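Print this page | E-mail this page

PRESS RELEASE
4 Sep 2020

Horkton Museum sends the story of the Vanhove ferry on the road

HORKTON. The Horkton Museum announces today a new traveling exhibit, "Both Banks: The Vanhove Ferry and Its Passengers." The exhibit is made for schools, libraries, community halls and smaller museums which have no large exhibition room of their own. It will be shown first in Horkton and after that it will cross the river to the Kisley Public Library, where it opens in November. From then on it can be booked by any host in the region.

The Vanhove ferry began in 1909, with one flat wooden boat pulled along a rope. It carried farm workers, children going to school, milk cans, bicycles, wedding parties and, in a number of cases which are well documented in the ferry books, pigs. For many families it was the only way to visit relatives on the other side without a full day of travel. When the road bridge was built the ferry lost its daily work, and with the years also much of its memory was lost. The landing on the Horkton side is today a parking area. On the Kisley side there remain the stone steps and an iron ring.

The museum received the papers of the Vanhove company from descendants of the founding family. They came in flour boxes and tin trunks, and they had been kept in an attic with a roof that was not in perfect condition. The staff of the museum has cleaned, dried and sorted them over several winters. Among them are the daily books of the ferrymen, printed tickets in different colors, complaints from passengers, answers to the complaints, and a long correspondence with the county about who had to pay for the lamp at the landing.

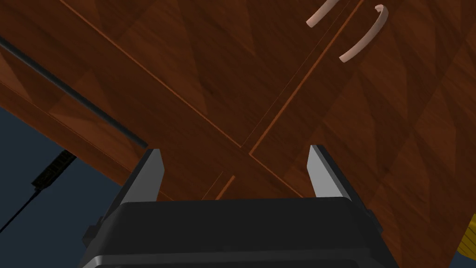 The correspondence about the lamp continued for so long that the museum has given it a section of its own. Visitors can read the letters in the order in which they were sent. The company was of the opinion that a public lamp must be paid by the public. The county was of the opinion that a lamp which shines on a private boat is a private lamp. Both sides remained polite. The section is now one of the favorites of the museum staff, and in the first trial with a school class the students divided themselves into two parties and continued the discussion during their lunch.

What the exhibit contains

"Both Banks" is built up from standing panels, display tables and closed cases for the original objects. It was designed together with Senuver, a workshop which makes traveling exhibits for cultural organizations. Senuver has taken care that all parts go through a normal door and can be put up without special tools. A host does not need to drill into a wall or hang anything from a ceiling.

The exhibit has 5 sections. The first one shows the river before the ferry, with copies of old maps on which the crossing places are marked by hand. The second follows the Vanhove family and the ferrymen who worked for them. The third is about the passengers and what they carried. The fourth is the lamp. The last section is about the end of the ferry and about the people in both towns who still remember it, in their own words, which can be listened to on headphones. Disposable covers for the headphones are delivered with the exhibit, and the host can also choose to play the recordings over a small loudspeaker.

Nearly 20 original objects travel with the exhibit. The most visited one will probably be the ferry bell, which was rung by passengers when the boat was at the wrong side. The original bell stays in its case, but next to it there is a copy that everybody may ring. The museum advises hosts to think carefully about the place where they put this copy. In a library it is possible to tie a leather cover around the clapper, and the sound is then much softer.

A second object that deserves attention is the ticket punch of the last ferryman. It makes a hole in the form of a small fish. Children can use a modern punch of the same form on a printed copy of the ticket, and take the ticket home with them.
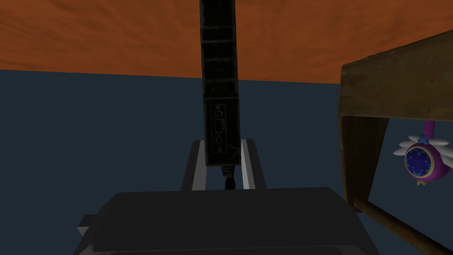
Reading time: 5 minutes

A table where one may touch

The museum has learned from earlier exhibits that visitors stay longer when there is something for the hands to do. For this reason one of the display tables is made as a working table. On it lies a piece of the heavy rope that was used for the crossing, with a short text about how it was spliced and tarred. Visitors can try to make the same splice with a thinner rope. It is more difficult than it looks, and a drawing with the steps is printed on the table itself.

There is also a model of the river with a small boat on a line. By turning the boat a little in the current the visitor sees how the water itself can push it to the other bank. The ferrymen used this force every day, mainly in spring when the current was strong, and the daily books have many remarks about it. The model works with a small pump and with ordinary tap water. The host should place it on a floor that can stand some drops.

For the smallest visitors there is a sorting game. They must decide which passengers and goods can go together in the boat and which can better wait for the next crossing. The rules of the game are taken from the real rules of the company. A hen in a basket traveled free of charge when the basket was held on the knees. A goose had to be paid.

Optional lecture and teaching material

Hosts can book the exhibit alone or together with a lecture by the museum. The lecture takes one hour and is accompanied by recordings of river songs from both banks. It is suitable for adults and for older students. After the lecture there is time for questions, and the public is invited to bring old photographs, letters and tickets. The museum will make a copy on the spot if the owner agrees, and the original goes home with the owner again. In this way already many new pieces came to light during the preparation of the exhibit, among them a song about a ferryman who fell asleep, of which until now only the refrain was known in Horkton. In Kisley they knew all the verses.

For schools there is a teaching folder, which is sent before the exhibit arrives. It contains reading texts at different levels, an exercise in old handwriting, and a mathematics lesson in which the students calculate the income of the ferry on a market day. The folder can be used also by classes that cannot visit. The texts are written in everyday English, and the museum is glad to receive comments from teachers who have used them.

For the present situation the museum has made a plan with a one-way route, so that groups do not meet each other between the panels. The parts which are touched can be wiped with usual cleaning products. If a host prefers not to use the working table, the exhibit can be shown without it, and the remaining sections are still complete. The lecture can be given by video connection as well.
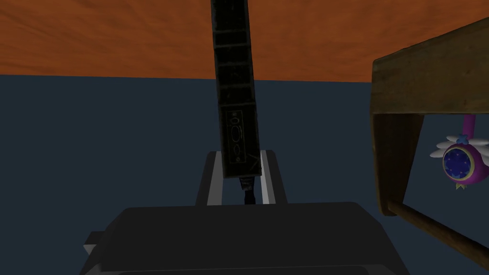
Booking and practical information

The exhibit can be booked for a minimum of 3 weeks. Transport, building up and taking down are done by the museum, and the host is asked to have one person present who knows the building. The room must be dry and it must be possible to lock it at night. Strong sunlight on the closed cases should be avoided. Curtains or paper on the windows are enough.

The fee depends on the distance and on the length of the stay. Public schools and public libraries pay a reduced fee. The insurance of the original objects is arranged by the museum and is included. Hosts who cannot offer a room that locks may ask for the version with copies only, which has the same panels and the same texts and needs less space.

Requests for the winter and spring are handled in the order in which they arrive. A request should mention the name of the host, the desired period, the size of the room, and whether there are steps at the entrance. A simple sketch of the room, also by hand, is very helpful. The museum then sends a proposal for the placing of the panels, and the host can still make changes to it.

The showing in Horkton takes place in the ground floor gallery of the museum, during the normal opening hours. Entrance is included in the museum ticket. In the Kisley Public Library the entrance is free, and the library prepares its own shelf with books about rivers, boats and the history of the two towns. School groups are kindly asked to reserve in both places.

Call for memories

The recordings in the last section are not closed. The museum continues to look for people who have traveled with the Vanhove ferry, who worked on it, or who heard stories about it at home. Especially little is known about the evening crossings on Sundays and about the musicians who played on board in summer. A person who wants to tell something can come to the museum desk in Horkton or leave a note at the library in Kisley. A telephone interview is also possible.

About the Horkton Museum

The Horkton Museum collects and shows the history of daily life along the river. It has a permanent presentation, a reading room and a workshop for paper conservation. "Both Banks" is its first exhibit that was made from the beginning for traveling.

Note for editors: reproductions of the tickets, the maps and pages from the ferry books are available for publication on request at the press desk of the museum. Please mention "Vanhove papers, Horkton Museum" with each reproduction.

Print this page | E-mail this page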